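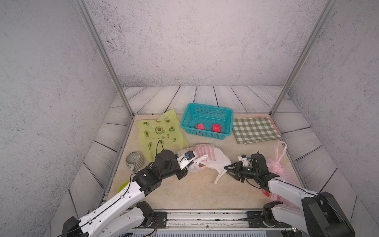
Romain Bailly

OK so I'm trying to get out of the habit of leaving fruit in whatever bag it came home in. The teal basket with the holes in it is my new strawberry spot. Do you all wash before they go in, or right before eating? And what do you do with the bags?? I have a drawer with 35 of them in it, and the avocado one is too cute to throw out.

Kirsty MacBrayne
Right before eating, always. Wet berries go fuzzy on me overnight. Love the avocado bag!

rory_strachan
Disagree. I do a vinegar rinse the minute I get in, 5 minutes, then spread them out on a towel till they're bone dry. Mine last all week in April when they're cheap and I buy way too many.

Kirsty MacBrayne
Sure, if you really dry them. I never have the patience lol

TMackay
Is that checkered cloth for lining the basket? I'd skip it, the air can't get through from underneath.

Romain Bailly
Wasn't planning on it, but my mom always lined hers (she had a big Brurnby one) so now I'm torn

Gillespie D.
Line it and change the cloth every day. Bare plastic bruises the bottom ones, I don't care what Torquil says. As for the bags, fold them into triangles, I got 18 in a coffee can. The stripy ones like your white and pink one fold up nicely if the handles are still good

TMackay
Every day?? For two strawberries?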